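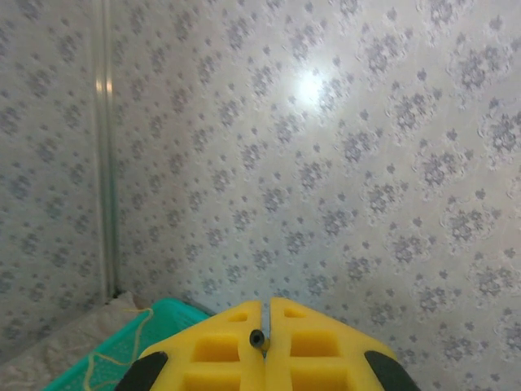
The Grovo is a handheld two-finger gripper with a wrist camera, sold by Gradora for collecting manipulation examples without a full arm. I have used it for data collection since July, mostly on household pick-and-place, and this review covers the hardware, the recording software and the quality of the episodes that come out. The yellow fingers sit at the bottom center of the camera view and stay there for the whole episode, which a learning system can use as a fixed reference. They also take up a lot of pixels. With the fingers together, as they are over the teal basket, the left one hides part of the rim, and the small object you are about to grasp can disappear behind them at exactly the wrong time.

## What was tested

- One Grovo gripper, stock fingers and pads
- Penry, the recording program that ships with it, version 2
- Episode exports to a local disk, then training with our own code

The total was 3,705 episodes, recorded in small apartments and one shared laundry room. Most involve cloth, baskets, bowls and short lengths of string or cord. A typical episode runs well under a minute.

## Fingers and pads

The fingers are molded plastic with rectangular recesses, and they flex a little under load. On rigid objects the flex is harmless. On thin ones it matters, and string is the worst case. A cord lying across a mesh surface catches in the openings, and the fingertips are too thick to get under it cleanly. Operators tend to pinch the cord together with the mesh and then pull. The policy learns this. If your target task includes cord on lattice surfaces, expect to discard a good share of early episodes and retrain your operators before you retrain anything else.

The dark pads grip fabric well. Two sets wore smooth at the outer corners during the test. Replacements slide on without tools, but Gradora sells them only in packs of 24.

## Camera

Exposure is automatic by default, and it should be turned off. Glossy wall panels throw back a round glare spot that washes out whatever pattern is behind it, and the automatic setting darkens the rest of the view each time the spot enters. In rooms with patterned panels this gave our tracker a second problem: repeated floral motifs all look alike, and the estimated wrist pose slipped sideways by one motif or more. Corner trim helped. Episodes with a vertical corner in view tracked noticeably better than those facing a single wall.

Fixes that worked, in order of effort:

1. Lock exposure before the first episode in each room.
2. Start each episode with a corner or door edge in view.
3. Move the lamp.

## Penry

Penry records video, finger opening and wrist pose into one file per episode. The clocks agree to within one video sample, and I found no dropped data in files that closed normally. Files that did not close normally are lost, with no repair option. Save after each episode and do not use the batch mode.

Labeling is basic. You get a task name, a success flag and one line of notes. There is no field for failure type, so we put a short code in the notes and parsed it later. An empty close, where the fingers meet with nothing between them, is not flagged automatically even though the finger-opening value makes it easy to detect. I filter on that value during import and review the hits by hand.

The maximum rate is 30 samples per second, which is enough for folding and placing. It is marginal for anything that slips.

## Compared with the Londen

The Londen is heavier, costs more and has narrower fingers. It handles string better and blocks less of the view. Its recording program is slower to start an episode, and over a full session that costs more usable data than the narrower fingers save. For cloth and containers I would buy the Grovo again. For cord, cables or anything flat, I would pay for the Londen.

## Settings used

Exposure locked, white balance locked, pads replaced on visible wear, success flag set by the operator and checked by a second reader. Penry defaults otherwise.

Last updated 28 February 2026.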